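Handcombe

Handcombe is a small open-source server and client for a local co-op puzzle game, playable by up to 4 people on one machine or over a home network. It started as a rewrite of the netcode in Ludon, an older hobby game that stopped getting updates, and grew into a game of its own. The code, the levels and the level editor are all in this repository.

Status

Playable from start to finish. The current build is tagged Tukia. Save files from the previous build, Tahiri, will load, but custom key bindings will be reset the first time you start the game. Write yours down before you upgrade.

What the game is

Players move through a set of connected rooms and open the exits by working switches, lifts and doors together. There is no combat and no score. Each room has a timer, which can be turned off under Options, and a hint that shows up after 900 seconds if the room is still unsolved. Solo play is supported in most rooms – you swap between two characters with the Tab key.
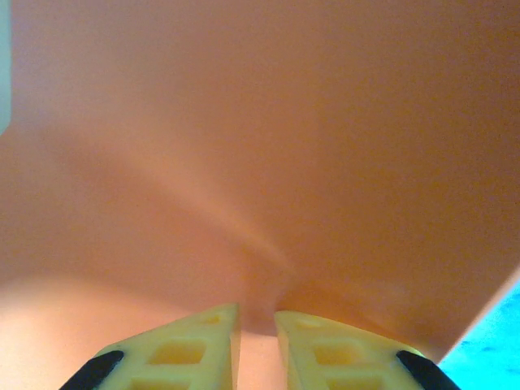

Rooms are loaded one at a time. When a group leaves a room, its state is written to disk and the memory is freed, so the game runs fine on older laptops. The one exception is the Waterworks chapter, where neighboring rooms share a water level and have to be kept loaded together. Expect a longer loading screen there.

Requirements

Linux, Windows or macOS, 64-bit
2 GB of memory
A graphics card or chip with OpenGL 3.3
A gamepad for each player after the first (two can share a keyboard, but it gets crowded)

Building from source

You need CMake, a C++14 compiler and SDL2 with its development headers. From the top folder:

mkdir build
cd build
cmake ..
make

The game binary and the server binary both end up in build/bin. Copy the data folder next to them, or start the game with --data and the path to it. If CMake can't find SDL2 on Windows, set SDL2_DIR by hand.

Running a server

Start handcombe-server and leave the terminal open. Clients on the same network will see it in the Join menu after a few seconds. If they don't, check that your firewall lets UDP traffic through on the port printed at startup, then type the address in directly.

The server runs at a fixed rate of 60 updates per second. The client draws at whatever rate your screen supports. We have tested it up to 144 Hz. Above that it should work, but the lift animations may look jumpy, and we'd like to hear about it if they do.

Internet play is possible with port forwarding, but it isn't encrypted and there are no accounts or passwords. Use it with people you know.

Level editor

Run the game with --edit. Rooms are saved as plain text in data/rooms, one file for each room, so they work well with version control. Press F5 to test the room you have open and F5 again to go back to editing. Undo does not survive a test run yet.

Textures go in data/textures as PNG files with power-of-two sides. Please keep the originals of anything you scan or photograph – we have had to redo several at a higher resolution. Only send in pictures you made yourself or that are in the public domain. 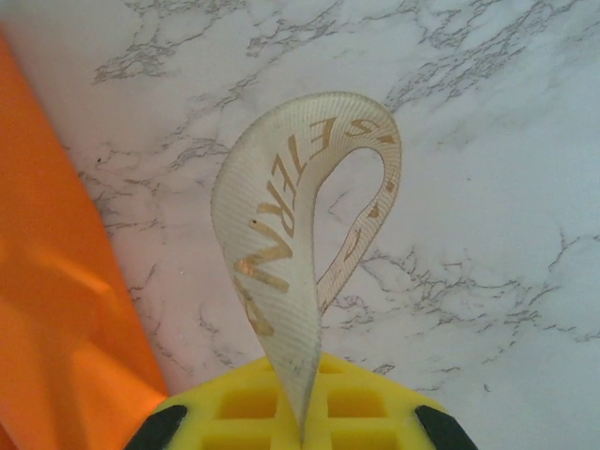

Ribbon with gold lettering against a marble pattern.

Known problems

The pause menu ignores the gamepad that opened it if another one is plugged in while it is up.
Switching from full screen to a window on a second monitor can put the window off screen. Delete window.cfg to fix it.
In the Clock Tower, a player who drops out while riding the big lift comes back at the bottom of the shaft.
Sound stutters on some USB headsets. Setting the audio buffer to 2048 usually helps.

Contributing

Open an issue before you start on anything large. Small fixes can go straight to a pull request. Run the tests with make check first and say which system you ran them on. New rooms should be solvable with two players unless they are in the group chapter, and the file should list a solution in the comment block at the top.

Sandro Mancuso looks after the netcode and the server. Emmett Park handles the editor, the rooms and the releases. The next round of room reviews is in February, so rooms sent in before then have the best chance of making the following build.

License

Code is under the MIT license. Rooms, textures and music are under CC BY 4.0 unless a file next to them says otherwise.

Last updated Jan 22, 2019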